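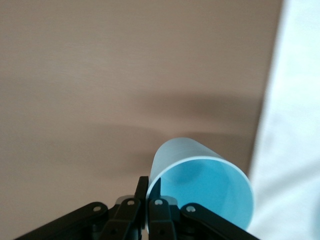 27/03/2023 – by Muthu Suvarna

To measure rice without a scale, choose one cup and keep it only for this work. Mine is light blue plastic, the same kind as the one lying on its side on the table. Fill it, level the top with a knife, and do not press the rice down. For each cup of rice put one and a half cups of water – the same cup, always. Rinse the rice first and let it drain well. Cook it covered on low heat for 12 minutes, then leave it closed for ten more.

116 shares | 2 comments

Jessie Guthrie: Does it work for brown rice?

Muthu Suvarna: Brown needs two cups of water and more time.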